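Telton publishes first household and shop-floor chore review

Results from the Amstead test rooms show steady progress on tidying and stocking tasks, with folding, wiping and thin flat objects still slow

AMSTEAD, April. Telton, which tests service equipment for property managers and small retailers, today released the first results of its chore review. The review asks whether machines now on offer can take over ordinary work in homes and shops. The short answer in the report is that they can do part of it, at a slow pace, with a person nearby.

Testing covered 112 chores drawn from two lists. One list came from housekeeping supervisors at serviced apartments run by Nkuna. The other came from stockroom and counter staff at Hastdale, a chain of home goods stores. Each chore was written out as staff would explain it to a new hire, including where things are kept and what counts as finished.

Machines completed 71 of the chores without a person stepping in. Most of those involved picking up a solid object and putting it down somewhere known. Cups went to shelves, boxed goods went from cart to rack, and shoes went to a mat by the door. Chores that called for pressure on a surface, a change of grip partway through, or a decision about what to throw away made up most of the rest.

"Our customers ask a simple question. They want to know if they can buy something that will clear a room between guests," said Nosipho Kruger, head of testing at Telton. "Today I would tell them it can clear some of the room. Someone still has to make the bed, wipe the bathroom and check the drawers."

What worked

Stocking a shelf with boxes of one size gave the most consistent results. Once the shelf height was set, the machines kept rows straight and left the labels facing out. Collecting items from the floor also went well in rooms with good light and few cords.

Loading a dishwasher was finished in most attempts when the plates were all one kind. Mixed loads took longer, and bowls were often set too close together to wash properly. The report lists these runs as complete, with a note on spacing. Nkuna's supervisors asked that the note be included, as they would expect to rearrange such a load before starting it.

What did not

Folding was the weakest area. Hand towels could be folded in half, but fitted sheets were not completed in any room. Bagging purchases at a counter was completed only when the bag was already standing open.

Flat items on flat surfaces were a separate problem. A folder, a thin board or a placemat lying on a desk gives a gripper no edge to get under. Staff at both companies deal with this dozens of times in a shift, usually by sliding the item to the edge of the desk and pinching it there. Machines that tried the same motion often pressed too hard and the item stayed where it was, or pushed too fast and sent it to the floor.

Wiping was uneven. Clear counters were wiped from end to end, while counters holding a lamp, a tray or a kettle were wiped only in the open part. Lifting the object, wiping under it and putting it back counted as one chore in the review, and it was not completed during the test period.

Speed

The report gives times for every chore, with a staff time beside each. Resetting a desk in a guest room, including the lamp, the stationery and the chair, took a housekeeper under a minute. The fastest complete machine run took 318 seconds. Telton says buyers should look at these figures before they look at completion rates, as a room that is finished late cannot be let on time.

Setup is reported separately and is not part of the chore times. It includes clearing walkways, marking shelf positions and moving loose cables away from the work area. Hastdale staff noted that this preparation was sometimes longer than the job.

Work by hand

Alongside the machine runs, the review includes chores done by people using hand-held grippers in place of their fingers. These sessions show what a two-finger grip can manage when human judgment is guiding it. Desk work is one of the groups covered, with flat items handled using a gripper in each hand. 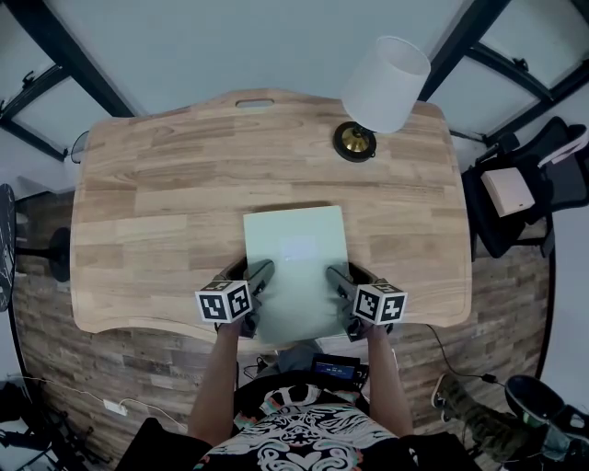 Advice for buyers

Telton recommends that property managers and shop owners start with one repeated chore in one room. Boxed stock, shoe racks and single-style dishware are suggested as first uses. The company advises against buying equipment on the basis of a demonstration held in the seller's own space, and asks buyers to request a run on their own floor with their own furniture.

Tshepo Mathebula, operations manager at Hastdale, said the stores will try machine stocking in three locations and leave counter work as it is.

"We have boxes that need to go on shelves every morning before 8 a.m. If a machine does that while my people open the registers, it is useful to us," Mathebula said. "I am not planning any shift around it yet. We will see how it does with the delivery cart left where the driver leaves it."

Nkuna has not ordered equipment. Its supervisors will take part in the next round of tests, which will add bed making, trash sorting and the reset of small kitchens.

Availability

The full report, with the list of chores and all recorded times, is free to property managers and retailers on request from the Telton office in Amstead. Companies that would like to submit a chore for the next round should send a written description in everyday words, one page or less, along with the size of the room and a list of the items involved.

About Telton

Telton tests cleaning, stocking and service equipment for companies that rent out rooms or run shops. It does not sell equipment and takes no payment from manufacturers whose products it tests.

Press contact: Nosipho Kruger, Telton, Amstead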